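Home | Projects | Reports | Partners | Contact

Gripper and camera comparison in simulation: interim progress report
Prepared by Kieran Horrocks for Yvonne Haslam, Drernham
Reporting period ending June

1. Purpose

The grant covers a comparison of two gripper models, Ganard and Parsons, and two camera placements on the same mobile arm, carried out in simulated domestic rooms. Hardware purchase depends on the outcome. This report covers the second work package. The first, conversion of the arm model, was closed in the previous period.

2. Test environment

All runs use a single furnished flat with connecting rooms. The layout was fixed at the start of the period and has not been altered, so that results from the two grippers can be set side by side. Doorways were kept at their original width. The low table near the doorway carries the objects for the grasping trials, and the route through to the dining area is used for the driving trials.
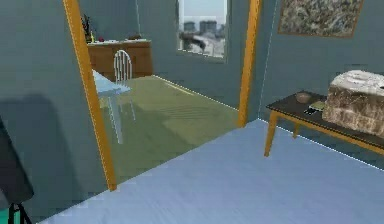 Figure 1. Doorway to the dining area, with the low table on the right.

The scanned meshes are heavier than the furniture models and account for most of the loading time. Reducing them was considered and put off until the comparison is finished, as a change in surface detail would also change the contact results.

3. Gripper trials

Each gripper is allotted 200 attempts. Start poses are drawn from one list and used in the same order for both. An attempt is scored as a success if the object is lifted clear of the table and held for 5 seconds. The Ganard set is complete, with 92 successes in the first 100 attempts; the second hundred is being rescored after an error was found in the hold timer. The Parsons set has been started and no figure is given for it yet.

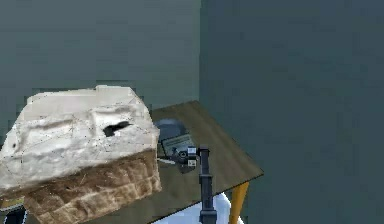 Figure 2. Gripper over the tabletop, close to the flat grey item and the dark round one.

Flat items remain the harder case. Finger pads tend to meet the tabletop before they close on the edge, and the contact solver then reports a force spike which stops the arm. A lower closing speed reduces the spikes at the cost of a longer cycle. Both grippers will be run at the lower speed, and the earlier Ganard attempts at full speed will be reported separately.

4. Camera placement

Two placements are under comparison: one on the wrist and one on the mast. The wrist camera gives the better close view of the fingers but loses the room when the arm is folded for driving.

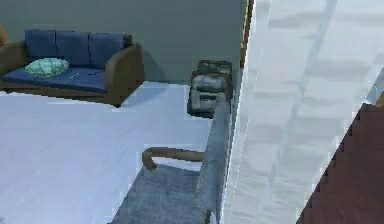

The Cliron controller takes its position estimate from whichever camera is selected, and the estimate drifts where plain surfaces fill much of the view. Door edges and furniture corners give it something to hold on to. Kieran Horrocks has added a check that rejects any estimate based on too few features and falls back to wheel odometry until the view improves. The threshold was set by hand and needs a proper sweep.

Driving trials begin in the living room and finish at the dining table. Clearance is measured from the base of the robot to the nearest obstacle, with small items on the floor treated in the same way as furniture.
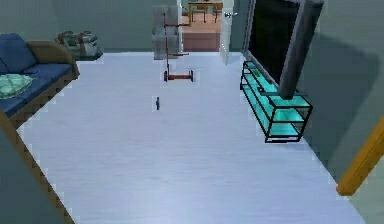 Planner settings were left at their defaults for the first batch. The safety margin is generous at those settings and the planner sometimes refuses a gap that the base would fit through. A second batch with a reduced margin is in the queue.

5. Problems and delays

The hold timer error cost the most time. Logs from the affected attempts were kept, so rescoring does not require new runs. Render quality was lowered to shorten the queue, and stepped edges are now present in the camera output. Their effect on the position estimate has not been measured.

6. Next period

Finish rescoring the Ganard attempts. Complete the Parsons set at the lower closing speed. Run the threshold sweep on both camera placements. Yvonne Haslam has asked for the cost comparison to be brought forward, and a draft will be sent with the Parsons results. No change to the budget is requested.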